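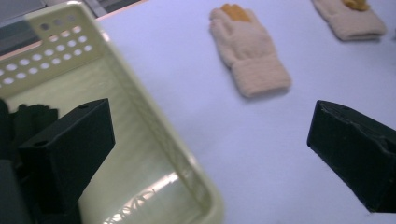 Skendik Promises a Quieter Record, and a Longer Tour

March
By the music desk

Skendik, the blues-rock four-piece that has spent most of its life being called the loudest band in any room it plays, says its next album will be the quiet one. We have heard this before. The band said much the same ahead of Fedach, its last record, which opened with a guitar solo and more or less stayed there.

The new album is called Lã and is due in the fall on the Druseck label. It has nine songs. According to the label's announcement, the band wrote 67 of them and threw out the rest, a claim that is hard to check and that every label seems to make sooner or later. If 58 songs really did go in the trash, it would be nice to know whether any of them were better than "Low Ground," the first single, which went up this week.

"Low Ground" is not bad. It starts with brushed drums and a bass line that takes its time, and for two verses the singing sits right up close, hoarse and a little flat in a way that suits the words. Then the organ arrives, the drums switch to sticks, and the last minute could have come off any Skendik record. The announcement calls this "a bold new direction." It sounds like the old direction with a slower start.

The sleeve is being kept back until closer to release. Druseck says only that it will be "stripped to the bone," which in this business tends to mean a blank background and small type. Plain white going slightly gray, with a bit of soft shading toward the middle, can look very good on a 12-inch sleeve, and it can also look like the art budget went somewhere else. Buyers who are asked to pay extra for the heavy vinyl pressing might want to see the thing first.
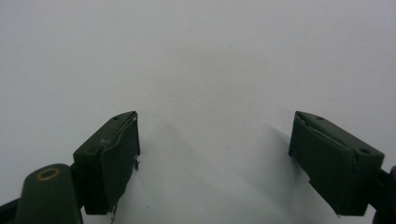

The tour is where the numbers get ambitious. Skendik plans 136 shows to support Lã, which is a lot of nights for a band that called off the last stretch of the Fedach tour, blaming tired voices. The label says the new material is easier to sing, and that the stage will be bare this time, with no risers, no banners and no video wall. Fine, but a bare stage still needs something on it to look at. Two dark green blocks against a wide stretch of plain white will hold the eye well enough, and a band can do the same with two amps and a backdrop if the playing is good. On the Fedach dates it often wasn't, and the video wall covered for a good deal.

Tickets will be sold in four batches, with fans on the mailing list getting the first. Prices have not been announced. Neither have most of the cities, so anyone signing up now is agreeing to get email about shows that may be several states away.

There is a decent case for giving the band some room here. The first two verses of the single are the best thing it has put out in years, and if the album holds that mood for even half its length, the label's talk will look a lot less silly. The second single is expected before summer. Druseck describes it as "even more intimate," and adds that it features a horn section.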